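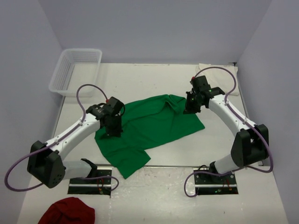 *Green cloth, two arms, one basket. Bench at Graverau.*

# Cloth handling at the bench: where chores stand

6/13/26 – notes and pictures by Otakar Malý

The question we get most often from visitors is whether a machine can do the laundry yet. The short answer for our bench is that parts of the job can be done, slowly, under conditions we set ourselves. This gallery covers the folding part. Washing machines have handled the washing for a long time and need no help from us.

## Notes to the picture

**Cloth.** The green piece is large for the table. One pointed corner hangs past the front edge, and that matters for planning, as a corner below table height is outside the area our software treats as reachable. Vratislav Oravec wants the limit moved down. Igor Šindelář wants smaller cloths. Both requests are open.

**Creases.** A long diagonal crease crosses the upper half, and there is a bunched fold close to the right gripper. A person flattens a ridge like that with the side of the hand and does not think about it. A two-finger grip has to choose an edge, pull, and check. Pulling on the wrong layer moves the ridge to another place.

**Arms.** Two arms in a near mirror layout. One arm can drag a cloth or pick it up, but spreading it takes two points of tension. The purple cables get long loops so the wrists can turn without a tug. Short cables were tried at our Canance site and failed at the connector.

**Basket.** White plastic with slotted sides, parked at the back left against the walls. Putting a finished item into a basket is the easy step. Taking one item out of a full basket is the hard one, and the Clotunero task list scores it separately for that reason.

**White cloth.** Folded, back right corner. A flat stack is a useful test of how a system sees layers: the top edge and the edge beneath it look nearly the same from above.

**Walls.** Plain grey-lavender on three sides. A kitchen or a back room in a shop does not look like this, and results from a plain enclosure should be read with that in mind.

## Status by chore

| Chore | Our rating |
|---|---|
| Move cloth into basket | Usable |
| Flatten a wrinkled cloth | Partly usable |
| Fold a flat cloth | Partly usable |
| Sort a mixed load | Not usable |

The log held 1871 attempts when the table was last updated. An attempt is stopped after 7 minutes. "Usable" means that the step can be left alone for a full shift; "partly usable" means that a person steps in.

Reiko Kuroda keeps the ratings and has rejected three of my upgrades so far. Her objection each time was that I had rated the best run and not the usual one.

Zdeňka Zeman is preparing the next set of cloths with Dvořáček, mostly towels and a few fitted sheets – the fitted sheets are there at her insistence. The table gets its next revision in August.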